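Olari Lab Notes: the tabletop set passes 500

We closed out the year with 503 recorded examples in the tabletop collection, and I'm still grinning about it. Back in March we had 30, most of them a bit shaky, and a to-do list that ran onto a second page. Now there's a real set, with everyday tasks done by two hands on an ordinary table, and every one of them has been watched through from start to finish before it went in.

For newer readers, the Pullometti project teaches a pair of robot hands by showing them how a job goes. A person drives the hands through the task, we save the view from the head camera along with the position of every finger joint, and the learning system works from that. It's slow going some afternoons, but I love it. You sit down to record one small job and by the end of the session you know more about how people pick things up than you ever wanted to!

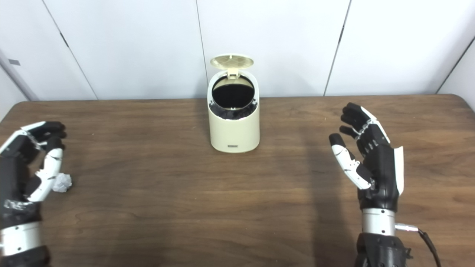 Tidying up is the task family we've put the most work into lately, and it's now the second largest in the set, with 110 examples. The idea is simple enough — trash on the table, can within reach, clear it away. The recording is where it gets interesting. A crumpled ball of white paper looks like nothing much, but it has no handle and no flat side, and the next one you wad up will have a completely different shape. With the paper sitting that close to the left thumb, the operator has to decide early whether to pinch it or scoop it with the curled fingers, and both choices are worth having. The lid matters too. We want plenty of examples with it flipped open and plenty more that begin with it shut, so the system learns to check first.

We also changed how we set up the table between takes. For a while the paper kept ending up in the same few spots (habit, mostly), and the early models got very good at reaching for those spots and pretty lost anywhere else. Now a short script called Climeck picks the layout for each take and the operator follows it. Paper on the left, paper on the right, can farther back, can turned a little. It adds a minute per take and it has been worth every bit of it.

Failed tries stay in, by the way, as long as the operator recovers. If the paper slips and gets picked up again, we keep the whole thing and tag it. Up to 103 of the current examples have a recovery of some kind in them, depending on how strict you are about the word, and we'd like a lot more. The tagging guide has been rewritten to make that call easier, and the new version is in the shared folder.

Next up is the Villalobos table, our second station, which gets the same hands and the same task list but different lighting and a different tabletop. If you've been trained on the controls and want recording time there, put your name on the sign-up sheet by the door. Shorter sessions are fine, and so is coming by just to watch.

2018-12-26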